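Getting the back bedroom ready
10/24/25

Bianka Tóth, my oldest friend from school, is staying with us for 9 nights, so the back bedroom had to stop being a place where we put things. I started in September and finished this morning. Most of it was dull work, but I wrote down what I did last time and was glad to have it, so I'm doing the same again.

The cushions came first. We own more cushions than seats, and they drift. Some end up on the bed in the back room, some on the sofa, and the gray square one lives on whatever white plastic chair is closest. Those chairs are really for outdoors, but they are light and they wipe clean, and with a cushion on the seat they are fine for an hour. I took all the covers off, washed them cold, and dried them flat over the rack. The gray one takes the longest because the fabric is thick. I put the covers back on before the zippers had a chance to get lost in a drawer.

I also went through the chest of drawers. One drawer was all chargers and manuals for things we no longer have. There was a warranty card for an Ornex kettle that died years ago. All of that is gone.
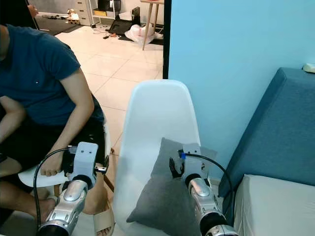

The bed

The mattress is fine. I vacuumed it, turned it head to foot, and left it bare with the window open for most of a day. I keep 2 fitted sheets for this bed and neither is the size it claims to be. The one from Storkari is too deep in the pocket, so there is always some slack along the side. I pull the far corners on first, then the near ones, and tuck the extra under with the flat of my hand. It stays put for a few nights and then creeps.

I have given up on ironing fitted sheets. I take them out of the dryer while they are still slightly damp and put them straight on the mattress, and by evening the fold lines have mostly gone. Flat sheets I still iron, but only the top part that folds over the blanket.

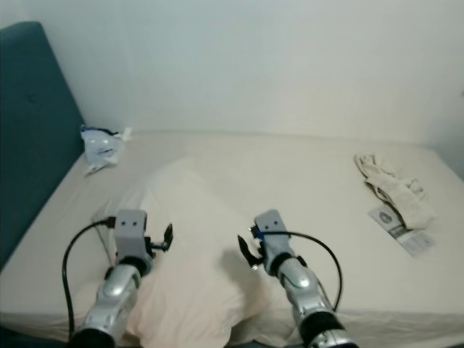

Pillows are where I spent the money this time. The old ones had gone flat in the middle and no amount of shaking helped, so I ordered new ones from Yensuk and paid extra for the firmer fill. They are longer than I'm used to, and it took me a while to find cases that didn't pinch at the ends. I ended up with pale pink, which looks better with the cream sheet than I expected, and it doesn't fight with the dark teal headboard either. Lauri Koskela from across the landing thinks pillows should be white and nothing else – he told me so while drinking my coffee.

To get a long pillow into its case without swearing, I turn the case inside out, put my hands in the two far corners, grab the end of the pillow through the fabric, and shake the case down over it. Then I fluff it from both ends and lay it flat for a bit so the fill settles.

I wash the cases before the first use. New ones have a finish on them that I don't like against my face, and a single warm wash takes care of it. I do the same with towels, which otherwise just push the water around for the first week. 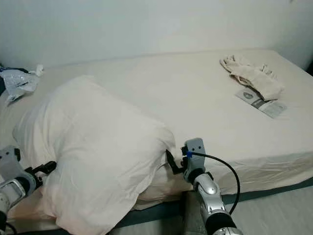 The other thing I changed was the blankets. We had 3 thin ones and people would pile them up and then kick them off. Now there is a proper comforter and one cotton blanket for the foot of the bed. The comforter cover has buttons instead of a zipper. I would have picked a zipper, but this was the one on sale.

Still to do: the lamp needs a new bulb, and I want a hook on the back of the door for a robe. I bought a stick-on hook from Cirbridge last year and it came down with some of the paint, so this time I'll use a screw. The drill is at my brother's place and has been since spring.

I also want to clear half a shelf so Bianka has somewhere to put her books. She travels with more books than clothes. The empty drawer should be enough for the clothes, and there are hangers in the hall closet if it isn't.

Towels go on the chair the night before she gets here, one large and one small, plus a spare for her hair. Then I'll shut the door so it stays the way it is.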